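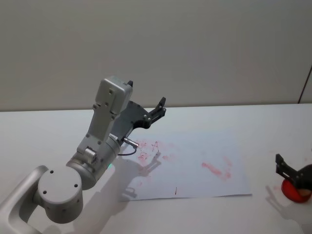 Pen barrel
From Inby, the open reference on writing and drawing tools

The barrel is the outer body of a pen. It holds the ink supply, carries the tip, and gives the user a surface to grip. In a one-piece pen the barrel is a single tube. In most refillable pens it is divided into a lower barrel, which includes the grip section, and an upper barrel, which may include the clip and the push button or twist mechanism.

The term is used for ballpoint, gel, rollerball and felt-tip pens. In writing on fountain pens it has a narrower sense and refers only to the part behind the section that holds the nib. Mechanical pencils are described with much the same vocabulary.

Contents
1 Shape
2 Materials
3 Weight and balance
4 Grip and writing angle
5 Paper and support
6 Wear and care
7 See also
8 Notes

Shape

Barrels are most often round in cross section. Round tube is easy to make, takes a thread at either end, and feels the same however the pen is turned. Its main drawback is that it rolls. A clip, a flat or a raised ring is commonly added to stop this, and a pen with none of these will move on a slightly tilted table.

Hexagonal and triangular barrels are also common. The hexagonal form is familiar from wooden pencils and low-cost ballpoints. The triangular form offers three flats for the thumb and first two fingers and is widely sold for children learning to write.

Slim barrels suit pocket diaries and checkbook covers. They accept only narrow refills, so ink capacity is limited. Thick barrels allow larger refills and are often preferred by people with joint pain or a weak grip.

Materials

Plastic is the usual material for inexpensive pens. Clear polystyrene shows the ink level but cracks under a sharp blow. Polypropylene is tougher and slightly cloudy.

Brass is the traditional metal for barrels. It cuts cleanly and holds a fine thread, and it is normally lacquered or plated with chrome or nickel. Aluminum is much lighter and is usually anodized, a treatment that hardens the surface and can add color. Stainless steel resists scratches and needs no coating, but it is slower to machine. A silver-colored pen may be made of any of these, or of plastic with a metallic finish, and the color alone is a poor guide to the material.

Wood, resin and horn are used for turned pens. In these the outer material is generally a sleeve glued over a thin brass tube.

Weight and balance

The balance point of a pen is the place along its length where it rests level on a narrow support. A balance point close to the grip makes the tip easy to place. One far to the rear makes the pen feel top-heavy, and a posted cap — a cap pushed onto the back end during writing — moves the point rearward.

A comparison by Cirilo Cuautle, published in the stationery bulletin Clustia in May 2020, covered 94 refillable pens with metal barrels. Of these, 48 balanced behind the midpoint with the refill fitted.[1] Cuautle attributed the result mainly to brass push mechanisms. Two slim models, the Gondal and the Stilska, were listed with the same weight of 15 grams, but the Gondal balanced closer to the tip.[1]

Grip and writing angle

The hand usually holds the barrel a short distance above the tip. A grip set too low hides the line being written, and one set too high reduces control. Knurling, grooves and rubber sleeves increase friction. Polished metal offers the least and can slip in a damp hand.

Writing angle is measured between the barrel and the paper. Ballpoints work best when held fairly upright. As the angle falls, the rim of the socket approaches the sheet, and at a low enough angle it scrapes and the ball loses contact. Fountain pens tolerate a lower angle. Felt tips will mark at nearly any angle, although the width of the line changes as the side of the tip comes into use.

A barrel with a wide end close to the tip limits how far the pen can be lowered. This matters in ruling lines against a straightedge, where the pen is often tilted.

Paper and support

The behavior of a pen depends partly on what lies under the sheet. A single sheet on a hard, smooth tabletop gives a thin and even ballpoint line, but the ball may skip where pressure is light. Several sheets, or a thin pad, let the paper yield slightly and improve the rolling of the ball. A soft backing has the opposite fault, and the tip may dent or pierce the paper.

Loose paper slides easily on a smooth surface. It is held with the free hand, with low-tack tape at the corners, or with a clipboard.

Wear and care

Plating wears first at the grip and at the edges of the clip. Threads wear more slowly and fail most often when a refill of the wrong length is forced into place. The Clustia comparison included a cycling test in which one sample pen was opened and closed 228 times, with no visible change in the thread.[1]

Metal barrels may be wiped with a soft cloth. Abrasive polish removes lacquer and thin plating. Dried ink inside a barrel is cleared with water or alcohol, depending on the ink — alcohol can cloud or crack some clear plastics and is best kept away from them.

See also
Ballpoint refill
Pen clip
Penhold
Writing pad

Notes
1. Cuautle, Cirilo. "Balance in Metal Pens." Clustia.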